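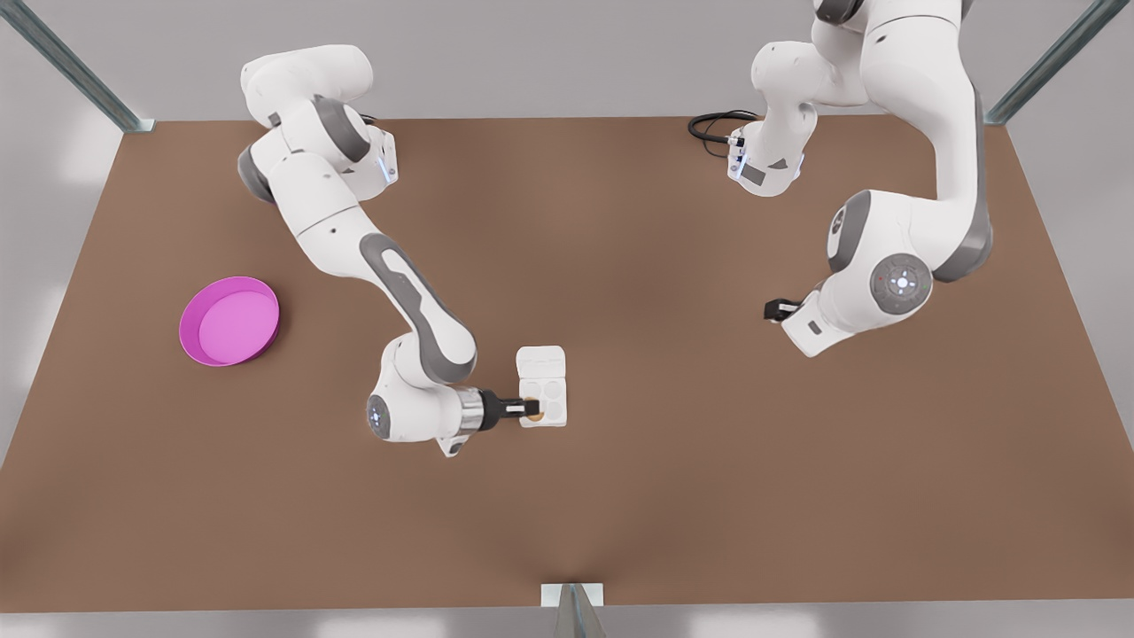 Figure 1. Simulated two-arm cell with the tray and the dish on the table.

Equipment Planning for a Two-Arm Sorting Cell
Project Mistov, final report
King-fai Lui, Siu-ming Yang, Villads Brynjólfsdóttir
Supervisor: Kuo-hua Tang

1. What we were asked to do

The department wants a bench cell for handling small round items. Our task was to write the purchase list before any money is spent. We had no hardware, so every test was run in simulation, and the list is based on those tests.

2. Arms

The first question was whether to buy one arm or 2. The tray has a raised lid portion at one end, and we wanted the option of steadying the tray with one gripper while the other picks. In the basic pick task only the right arm does any work. Chi-keung Yuen argued at the May review that the second arm should wait a year. We kept it in the plan as a separate line so it can be dropped without changing the rest.

The table and frame should be ordered for two arms either way. Moving the mounts later would mean drilling new holes and repeating the calibration.

3. Grippers

We compared the two-finger gripper from Rekberg with a suction tool from Cernoleo. The items are rounded and the wells are close together, so we chose the fingers. Suction stays on the list as a later add-on.

Fingertips wear out. We budgeted for 4 spare pairs at 60 dollars a pair, or 240 dollars before shipping. Siu-ming Yang also priced printed tips, but the department printer is booked most of the term and we did not want to depend on it.

4. Cameras

The plan has one overview camera and one on each wrist. Most of our discussion was about the wrist cameras – they add cost and another cable to route along each arm. 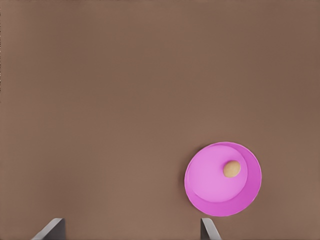
Figure 2. Close view of the dish with one item in it and the gripper fingers open.

We decided to keep them. The close view shows where an item lies in the dish and how much space there is between the rim and a finger. If the second arm is postponed, its wrist camera goes with it.

5. Small items

Trays, dishes, cable clips and floor tape come to 245 dollars. Kuo, the campus supplier, holds a quote for 60 days, so this part should be ordered last.

6. Open points

We still need a floor load figure for the room and a decision on who pays for the safety fence. The simulation did not cover either one.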